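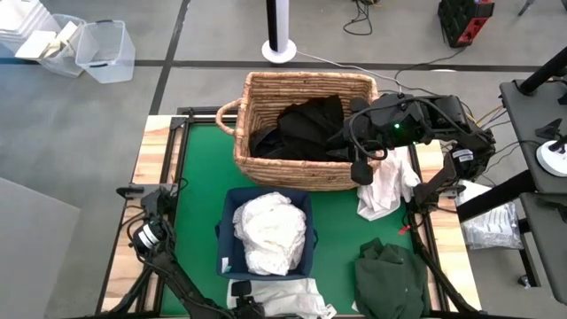 Woven basket with black fabric

14 August 2022

Print | E-mail

I have been trying to get black clothes to stay black. Most of mine go gray at the seams within a year, and I was tired of buying new T-shirts every November.

Glenys Oakley, who I used to share a house with, washes hers inside out in cold water and never puts them in the dryer. I have done the same for 8 months now. The shirts look better than the last lot did at that age - not new, but fine for work.

I also tried a dark-wash liquid from Brelby. It smells strongly of pears and I couldn't see much difference, so I went back to the ordinary one and use less of it. Jeans are still a problem. The knees fade whatever I do, and I may try dyeing one pair in the old stockpot before the weather turns. Harish Jaiswal has offered me his rubber gloves.

Print | E-mail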